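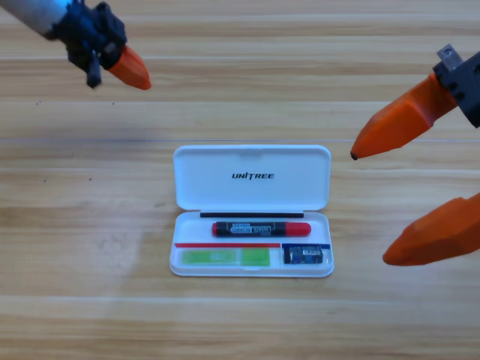 Ovidiu Dinu

Comet season again, or near enough, and my inbox has been filling up with the same question in different words: is there one worth getting out of bed for this June? There is, I think, although you will need binoculars and a bit of patience, and I'd ask you to read to the end before you set the alarm.

I should start with how these things behave, as a good many of you joined us over the winter and may have been spoiled by the pictures in the papers. A comet is a lump of ice and dust, usually a few miles across, that spends nearly all its life far out in the cold doing nothing whatever. When its path brings it in towards the Sun the ice begins to turn to gas, the gas carries dust away with it, and we get the fuzzy head and, if we are lucky, a tail. How much gas and how much dust depends on what the lump is made of and how often it has been round before, and that is why forecasts of brightness are so often wrong. I have stood in a field in January waiting for a comet that was going to be the sight of the decade and gone home with nothing but cold feet. I have also wandered out to put the bins away and found one hanging over next door's chimney, twice as bright as I'd been told to expect.

The tail is the part people get muddled over (I did for years). It doesn't stream out behind the comet like smoke from a train. It points away from the Sun, more or less, pushed by sunlight and by the thin wind of particles the Sun gives off all the time. So once a comet has gone round and is heading back out, it travels tail first. There are often two tails, a straight bluish one of gas and a broader, yellower one of dust that curves a little. In binoculars you will most likely see only the dust.

People have been looking at these things for a very long time, of course. The comet of 1066 is the one everybody remembers, stitched into the Bayeux Tapestry with a little crowd of men pointing up at it. It was Halley's Comet, though it would be centuries before it had that name, and it will be back in 2061. I shan't promise to lead that outing myself.

Now, practical matters. We are meeting on Saturday at the Layug car park, the upper one by the gate and not the one by the shop, which gets locked. Come for half past ten in the evening if you can. It hardly gets dark at this time of year and the first hour will be mostly twilight, but that gives everyone time to set up and have a natter, and Jupiter's moons and the Moon itself are always worth a look on other nights if not on this one. The northern horizon is low and clear from the upper car park, apart from the line of poplars, and the comet should be sitting a little above and to the left of them.

Bring ordinary binoculars, whatever you have in the cupboard. The old Hatora pair I take everywhere cost me twelve pounds at a jumble sale, and I've had more pleasure from them than from the big telescope, which takes two people to lift and a good deal of muttering to line up. Lean your elbows on a car roof or a fence post to steady them. Let your eyes get used to the dark for twenty minutes, put your phone away – I mean it, even a quick glance will undo all your waiting – and when you think you've found a smudge, look slightly to one side of it. The edge of your eye is better with faint light than the middle, and the smudge will often brighten up nicely.

If you need a torch, cover it with red film or a sweet wrapper. There is a roll of film in the Cukier hut that you are welcome to cut a piece from.

A warm coat, please, even in June. The hill is 629 feet up and catches every breeze going, and standing still at midnight is a chilly business. I shall have a flask and some of the ginger cake, first come first served.

If it is cloudy we will go indoors at the Rumuvow Rooms and I'll give my talk on meteor showers, which some of you have heard and have been very kind about. I'll decide by six o'clock that evening and put a note on the website. Do please check before you drive over, as there were two cars up there last time long after the rest of us were inside with the kettle on, and I still feel bad about it.

Children are very welcome and dogs too, on a lead.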